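How I Clear My Desk in One Go (and Keep It That Way for a While)

I have a white desk, and a white desk shows everything. Every crumb, every ink dot, every thing I set down "for a second" back in September. For a long time I dealt with it by shoving the mess to one end, which works great until you need that end.

What I do now takes me 25 minutes on a good evening, longer if I find old mail and start reading it. My friend Rosaura Montoya got me going on it. She does hers every night before bed, and I am not that person – I get to mine when I can't find a pen.

What you'll need

A tray or shallow container with raised sides. Mine is white, from Grarport, and it used to hold mushrooms of paperwork before I turned it into the desk tray. Any old baking dish would do.

A damp cloth and a dry one.

A trash bag or a wastebasket you can drag over.

A couple of twist ties or those hook-and-loop strips for cables. I bought a pack of 8 and I'm down to my last 3, so get more than you think!

Step 1: Trash first, and only trash

Go over the whole surface and pick up nothing but garbage. Used tissues, wrappers, receipts, the sticker off an apple. Don't sort, don't wipe, don't open the drawer. If you pause to wonder about something, leave it where it is and move along. I used to try to do everything at once and would end up an hour later on the floor with a box of photos and the desk exactly as bad as before.

Step 2: Fill the tray

Now everything small goes in the tray. Pens, clips, tape, the tiny screwdriver, whatever you've got. It will look like a junk drawer and that's fine for now. Test the pens while you're at it (scribble on the back of an envelope) and toss the dead ones. I kept a green one going for ages by warming it up in my hands, and I should have let it go a lot sooner.

Things that are too big for the tray get lined up along the back of the desk.

Step 3: Wipe, then dry

Damp cloth first, working from the back toward you so the crumbs end up at the front edge. Lift the lamp, don't go around it. I went around mine for months and when I finally moved the base there was a perfect outline of dust under it. Follow up with the dry cloth so your papers don't stick.

For ink, I use a dab of plain rubbing alcohol. Try it on a hidden spot first, especially if your desktop is painted.

Step 4: Put the lamps back before anything else

This is the part I'd skip if I were in a hurry and it's the part that makes the biggest difference. Sit down, pretend to write something, and see where your hand throws a shadow. I'm right-handed, so I like my light coming from the left, but the outlet and the way I sit don't always cooperate, and I've had it on both sides. Nnamdi Balogun left a comment on my bookshelf post saying he clamps his to the edge to save the space a base takes up. Good tip, I'm stealing it.

Turn the head so it points at your work and away from your eyes. Then give everything else a spot around the lamp: tray within reach, pen where your hand lands, the rest pushed back.

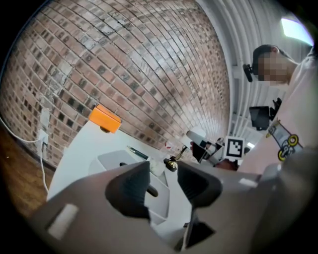 Step 5: Deal with the cables

Anything plugged into the wall gets its slack gathered up and tied. Keep the loop loose, no tight bends near the plug. Unplug first if you need to crawl around down there. If a cable runs along the floor, push it right up against the wall so you won't catch it with your chair or the vacuum.

Then go back and sort that tray. Tomorrow is fine.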